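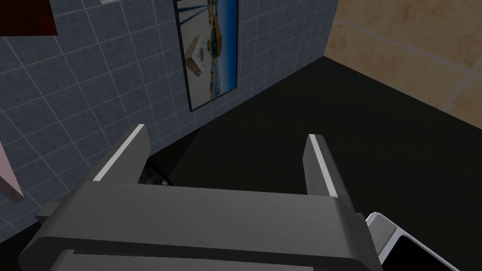
Gripper facing the corner, simulated view.

Search this notebook Enter keywords Go

December 3, 2022
by Matvii Bilyk

Continued with the Prollora, the toy foam blaster with the spring and the rotating cylinder. Last time I stopped at the cylinder, which did not advance fully to the next chamber. I opened the shell again, 17 screws. Two of them are shorter and must go back near the muzzle. I put these in a separate cup, as in September I mixed them and one post cracked.

The advance pawl has a worn tip. I compared it with the pawl from the Kerkum parts box and the shape is the same, only the Kerkum one is a little thicker at the pivot. Filed it by hand until it moved freely on the pin. No grease on this pin. Silicone grease only on the plunger O-ring, a very thin layer.

With the shell half open I could move the priming handle slowly and watch the cylinder. It goes to the next chamber and stays there. When I prime fast, it still sometimes goes past the position. I think the detent spring is too weak for the new pawl. I stretched it slightly, and it became better, but I do not like this solution, because a stretched spring will relax again.

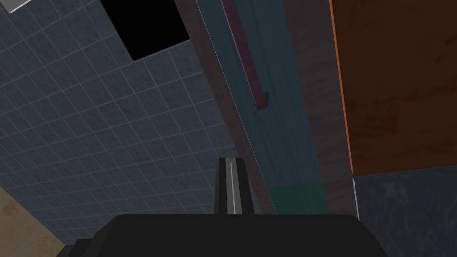 Ordered a stiffer detent spring from Vigfúsdóttir, the smallest pack they sell. If it is too stiff, the handle will be heavy for a child, so please test with a weak hand also.

After closing the shell I fired 113 darts, all from the same bag. There were 2 misfeeds, both on quick priming, both at the same chamber. I marked this chamber with a dot of white paint. Perhaps the ratchet tooth behind it is damaged, but I did not see it with the small lamp. Somebody with better eyes should look.

Things I want to remember:
- The trigger return spring jumps out when the left half is lifted. Hold it with a finger.
- The orange tip is glued. Do not try to unscrew it, I already tried.
- Old darts with soft heads stick in the chamber. Do not use them for testing, they give a wrong result.

The Cutance blaster is still waiting. Its jam door does not close the safety switch, so the flywheels do not start. I pressed the switch with a pencil and the motors turned normally, so probably only the small plastic arm on the door is bent. I will look at it when the Prollora is finished, I do not want two open shells on one bench. 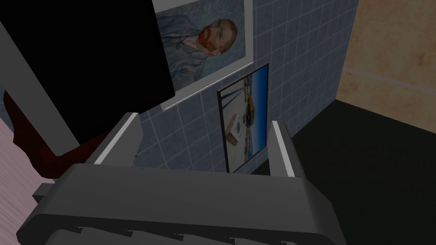
Simulated gripper, pointing toward the tiled wall.

Next time: fit the new spring, repeat the same test with the same bag of darts, and check the marked chamber first. The Prollora is in the gray drawer with the screws taped inside the lid.

Last updated December 3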